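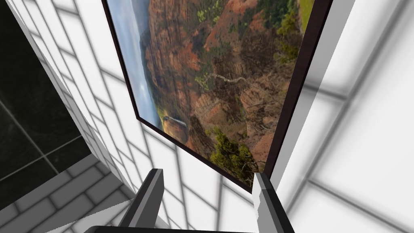

Kitchen and washroom check, ground floor, May. Filled in by Bernadette Hayes, comments under each point. I use the Konton form again, but I moved the ventilation points to the end, as the owner asked. One general remark before the list: where something hangs on a tiled wall, like the dark-framed canyon picture, please test the fixing by hand at every check and write it down. A screw in tile can work free very slowly.

1. Fire extinguisher in place, seal not broken
OK. The tag is readable. Next service is written on the back.

2. Fire blanket reachable without a step
NOT OK. It is behind the flour bins again. Please move the bins.

3. Hot water at hand sink
OK. Measured 33 degrees after the first minute, then it climbed normally. I would like it to be faster.

4. Floor drain clean, cover flat
OK, but one corner of the cover moves under the foot. Trutness sent us the wrong size last time. I have asked for the correct one. 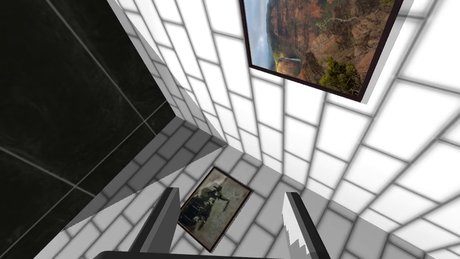 5. Floor dry at the dishwasher
NOT OK. Water stands under the left foot of the machine. I wiped it and after 31 minutes it was back. The hose clamp must be changed before the evening shift.

6. Wall tiles and grout, no cracks or open joints
OK. I tapped the row behind the sink and heard no hollow sound.
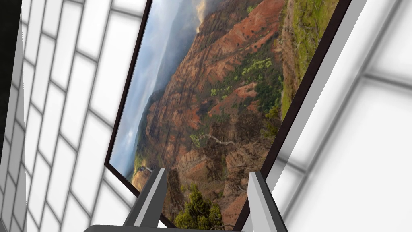

Picture: T. Marchetti

7. Electrical outlets, covers complete
2 covers are loose in the dry store. Trinity Marchetti has the screws. The test button on the safety switch works.

8. Cleaning products closed and labeled
Mostly OK. One Plamach spray bottle had no label, so I emptied it. Do not refill bottles without a label, also not for one day.
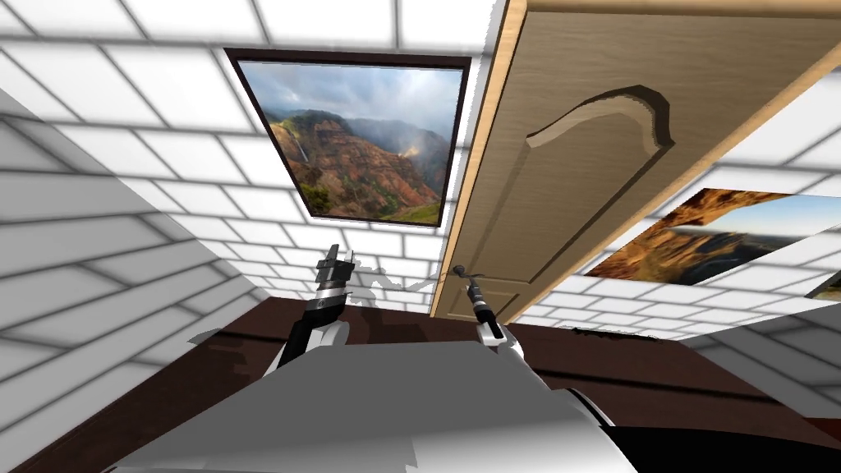

Source: Leblanc property file, interior views

9. Exhaust hood filters
Greasy but not dripping. Wash them within 7 days.

10. Back door opens fully from inside
OK. The handle is stiff in the morning. A little oil will be enough.

Points 2 and 5 are still open. Please sign next to each one when it is done and leave the sheet in the blue folder.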